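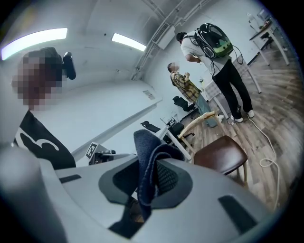

Dark navy knit, folded over

Home | Tips | Workshop | Garden | Contact
Last updated: 1 Apr 2024
Print this page | E-mail this page

Sweeping up round the model railway

If you've ballasted a layout you'll know how the little stones get everywhere, and I do mean everywhere! My Odley branch runs along a shelf in the spare room, and every December, when the boards come down for a good clean, I find ballast in the slippers again.

Stretch an old pair of tights over the vacuum nozzle, hold it with a rubber band and go along slowly – the stones stop at the mesh and you can tip them back in the tub. I saved 37 grams that way from Tavdale yard alone.

For stones stuck to the sleepers, dab on warm water with a drop of washing-up liquid, leave it for 90 minutes (have your tea) and lift them with a blunt knife. Wipe the rail tops afterwards with a dry cloth, and do let everything dry for a day before you run a goods train over it.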